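Visit notes, Clenico open day, 9 July 2018

I went to the Clenico open day because the flyer promised "the end of the cardboard problem", and I've been hearing about the end of the cardboard problem for most of my working life. We run a small mail-order business in garden supplies. We buy cartons, we fill them with bubble wrap, our customers complain about the bubble wrap. If somebody has fixed that, I'd like to give them money.

The program started twenty minutes late. Henrik Heitmann, who heads up packaging for Clenico, gave the welcome in a room with good coffee and not enough chairs. His pitch was returnable packaging: customers get their order in a sturdy folding box, fold it flat when it's empty, and drop it at the post office. Clenico cleans it and sends it out again. The box is called the Badus and it comes in three sizes.

He told us a Badus pays for itself after 8 trips. I asked how many trips the average one makes before it disappears into somebody's garage. He said the trial was still running. I asked how many had come back so far and he said the numbers were "encouraging", and then took a question from the other side of the room.

To be fair, the box itself is decent. I folded and unfolded one several times and the corners held. The closure is a plain tab with no adhesive, and my mother could manage it. What I didn't like was the weight. Put a few bags of bulb fertilizer in there and you're paying freight on the box as well as the goods, both ways. The price sheet had the outbound leg on the front and the return leg in a footnote on the back.

After that we were split into groups and walked through the building. Ours got the washing line first, which was switched off, so all I can report is that it's long. Then the storage racks, then a hall with bins and work tables, and finally the test room, where they drop boxes from a height onto a steel plate. That was the best part of the day. A Badus went down on its corner and came up with a dent you could push out with your thumb. The ordinary carton they dropped next to it looked pretty sad, although I noticed it had been packed with nothing inside to support the walls. Our cartons don't go out like that.

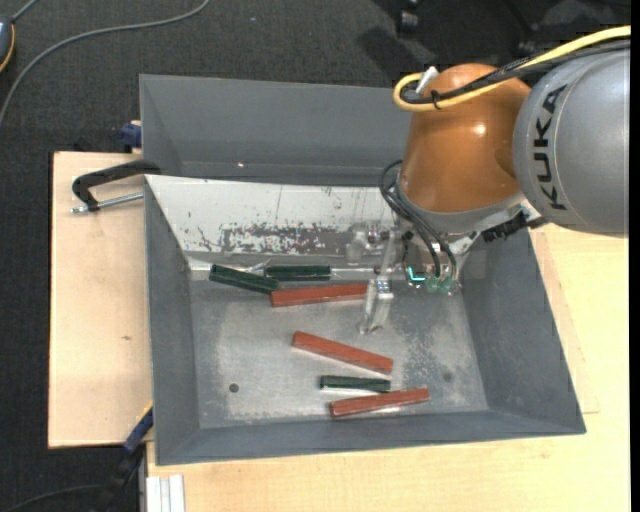
*Grey bins on a work table, Clenico open day.*

Lunch was sandwiches, and the more useful conversations. A woman from Baran, who ship lamps, told me they had tried a returnable scheme in March and dropped it. Their customers liked the idea very much and kept the boxes. She said the deposit was the sticking point: set it low and people don't bother, set it high and they abandon the order at the checkout. Clenico's brochure says the deposit is "flexible", so I suppose that one's up to us.

The afternoon talk came from Gemon, who make a paper filler meant to replace bubble wrap. It had less polish and more numbers. They brought samples and let us take them home, and they had a price per roll on the table where anyone could read it. It's dearer than what we buy now, and it takes up a fair bit of room before it's used. I took two rolls anyway.

I left before the panel discussion. Parking was free and well signed, and the neighbours across the road have a very fine hedge.

We won't be signing up for the Badus this year. I've asked Clenico for the return rate from the trial in writing, along with the cost of both legs on one page, and I'll look at it again when those arrive. The Gemon filler goes on our packing bench next week with the seed orders.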